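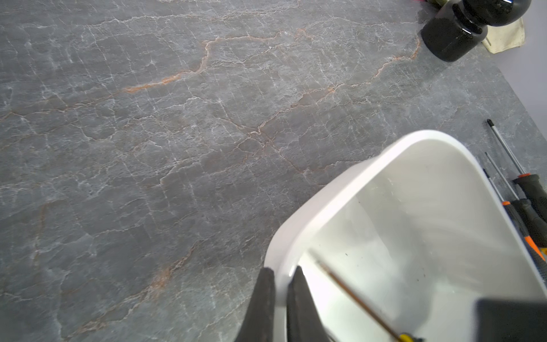 Ticket 1147
Product: Drolaler grasp planner, wrist camera pipeline
Site: Hosteck, Astville, bench Treloar
Priority: 2
Opened by: Weronika Sadowski, 9 August 2020
Status: fix in review

Summary
Planner returns NO_VALID_GRASP on screwdrivers lying in the white container. The same tools on the countertop are planned without complaint.

Steps to reproduce
Put a thin-shafted screwdriver in the container. Move to the look pose. Call plan_grasp with the default profile. The call fails on most attempts. Move the tool out on to the countertop, leave the profile alone and call again: a grasp comes back near the middle of the handle, as expected.

Expected
One object, one grasp on the handle, approach from above.

Observed
The segmenter returns the shaft and the handle as separate objects. The shaft fragment scores higher because its outline is cleaner, so it goes to the planner first. Every candidate on it is then rejected for finger clearance against the container floor. The handle fragment is never tried. The log shows:

segment: merge skipped, gap over limit
rank: fragment a ahead of fragment b
plan: all candidates rejected (clearance)
plan: NO_VALID_GRASP

Checked so far
Hand-eye calibration repeated, no change. Exposure lowered, which trims the glare on the container wall but leaves the split where it was. Gripper model compared with the fitted fingers, dimensions agree. Rolled back to the May build and the fault goes away, so I'm treating it as a regression.

Comment, Negin Abbasi
The merge step was rewritten after the May build. It used to join fragments on shared direction alone. Now it also wants continuous depth between them, and we lose depth where a metal shaft meets the collar over a glossy floor. On the countertop the veining gives the matcher enough texture to fill the gap. Can you attach the depth dump as well as the colour one? I only have colour.

Comment, Weronika Sadowski
Depth dump attached. There is a hole at the collar in every failed call.

Comment, Negin Abbasi
Confirmed. Patch on branch merge-direction. If depth is missing, as opposed to present and different, the merge falls back to direction and colour. I've also changed the planner so that it goes on to the next fragment when the first is exhausted. Cost is one extra pass, around 300 ms on the bench machine. Please run it with several tools grouped together, which is where I'd expect the fallback to join things it shouldn't.

Comment, Weronika Sadowski
Patch loaded. Tools grouped in the basin, one held upright between the fingers while the segmenter runs on the others. Debug overlay switched off for the capture.
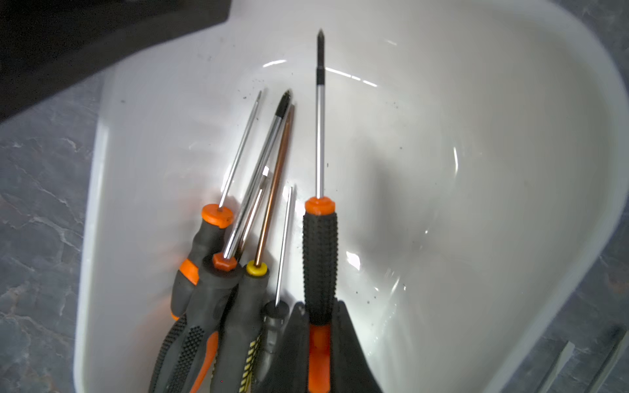
Dariusz Witkowska asked whether the held tool is masked out before the merge, as its shaft could line up with one of the others and be joined to it. He would also like the fallback off by default until that is settled.

Comment, Negin Abbasi
It is masked, but with the gripper mask from the config, which stops 60 mm past the fingertips. A long shaft sticks out beyond that. I'll build the mask from the grasped object's own segment and leave the fallback behind a flag, off by default.

Comment, Weronika Sadowski
Agreed. Ticket stays open until the new mask is on the branch. Treloar is pinned to the May build in the meantime, please don't update it.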